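Week 5 notes: reference letters, and how much to believe them
Career Writing, Wednesday section, Miltden campus

Read the two Whiteley letters before class. Both are in the packet, after the résumé pages.

Last week we took apart the cover letter. This week is the letter someone else writes about you, which employers say they value and which I suspect most of them skim. Paavo Peltonen's chapter claims a strong reference "opens the door." He gives no evidence for it. His own sample runs to 1,148 words, and I doubt any hiring manager has finished it.
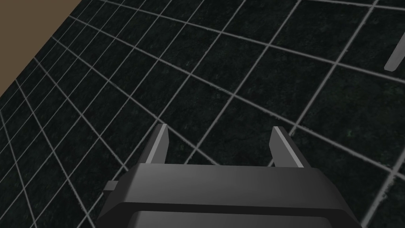
What a reference can do: confirm that you worked where you said you did, in the job you said you had, for the time you said. Anything past that is opinion from a person you picked. Readers know you picked them.

Look at the first Whiteley letter. "A dedicated team player with excellent communication skills." Cross out the name and it fits anyone in the building. Now the second: "She took over the Fustum account when it was two months behind on billing and had it current by October." You may still wonder how much of that was her doing, but you have something to ask about in an interview. 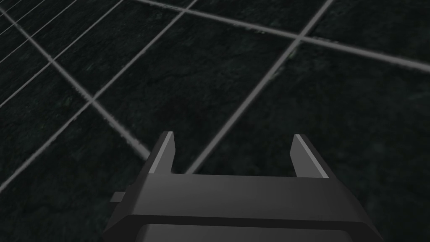

Peltonen also tells students to write their own letter and hand it over for a signature. I know this happens. I'd still steer clear. The letters come out sounding like the cover letter they're attached to, and a careful reader will catch it. Send your referee a short list of facts instead: dates, job title, one or two projects, the posting itself.

On length: the Pristmont template in the packet asks for 600 words. Too long. Most of you will run out of facts well before that and start adding adjectives.
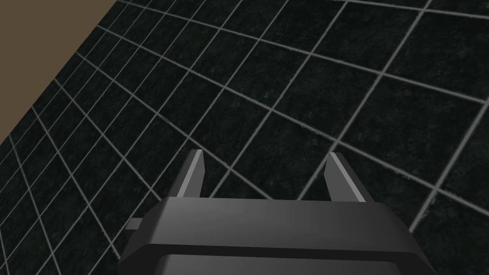
Asking for the letter. Keep the email short and give the person a way to say no. A lukewarm yes gets you a lukewarm letter. Name the deadline in the first lines. Don't write "at your earliest convenience" if you need it by Friday.

For next time: rewrite the first Whiteley letter using only the facts on page 56. Limit of 3 paragraphs. If a sentence could be about somebody else, cut it.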